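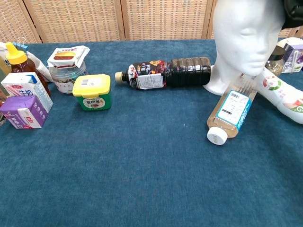
Interim progress report, second period
Community Kitchen Refit and Cold Storage, Bragança Street site
Submitted to the Prorko small capital fund by Tomos Cadwaladr, project lead

1. Period covered

This report covers work from the release of the second installment to the end of August. The first report dealt with the survey, permits and removal of the old extraction hood, and those items are closed.

2. Work completed

The walk-in cooler was installed and commissioned. Floor insulation was laid to the revised drawing, which raised the threshold and required a short ramp at the door. The ramp was not in the original scope. It was built from the contingency line with the agreement of the fund's project officer.

The electrical subpanel has been replaced. The old panel shared a neutral between the dish area and the prep area, and the inspector asked for the two to be separated before any new load was added. Separation took longer than scheduled, as part of the conduit run was buried in the slab and had to be abandoned. The new run is surface mounted along the north wall.

Shelving in the dry store is complete except for the bottom tier on the east side, where the wall is out of plumb. Terkadari, the shelving supplier, has agreed to supply adjustable feet at no charge.

3. Temperature performance

The cooler was logged for 14 days after commissioning, with the door in normal use during opening hours. Air temperature stayed within the permitted band except during deliveries. The longest excursion followed a produce delivery in the early afternoon, when the door was propped open for unloading. Product core temperature did not leave the band. A strip curtain has since been fitted and a second logging run is in progress. Results will be attached to the final report.

4. Use of the kitchen

The kitchen served 2862 meals in the period, all from the temporary line in the side hall. Output was lower than in the first period owing to the two closures for electrical work. Breakfast service was suspended during both closures. Lunch was cold on those days.

Janaína Camargo has taken over stock control. Dry goods and dairy are now recorded on separate sheets, with opened items dated on the day of opening. The previous sheet recorded deliveries only and could not be reconciled with what was on the shelves. Stock write-off for the period is reported by category in Annex B.

5. Budget

Spending is within the approved total. Two lines have moved:

Electrical: over, due to the conduit run described in section 2.
Flooring: under, due to retention of the existing tile in the dish area.

A transfer of $200 from flooring to electrical was made under the delegated limit. The remaining contingency is sufficient for the door closer and the final inspection fee. No further drawdown is requested this period.

6. Open items

6.1 Floor drain in the prep area. Flow is slow under full discharge from the double sink. A camera inspection of the line has been ordered. If the obstruction is beyond the property boundary, the repair falls to the city.

6.2 Hood balancing. Plilance holds the contract and has given a start date after the make-up air unit arrives. The unit is on back order. We have 4 weeks of float on this item.

6.3 Staff training. The food safety refresher was postponed once and needs to be completed before the main line reopens.

7. Next period

Planned work is the hood balancing, drain repair, final inspection and transfer of service from the side hall to the main line. The temporary equipment will be returned to the hire company after one full week of service on the new line.

Annexes A (invoices) and B (stock) were sent separately.

Filed under: Progress Reports, Capital Grants, Kitchens

Comments (3)

R. Dunmore
Was the raised threshold checked against the width of the delivery carts? We had to rebuild ours.

Tomos Cadwaladr
Yes, with the cart loaded. The ramp was lengthened slightly on site and the as-built drawing shows the change.

pantry_east
Could you post a blank copy of the dairy sheet? Ours is still on the same page as the dry goods.

Contact the project office | © Bragança Street Kitchen | Back to top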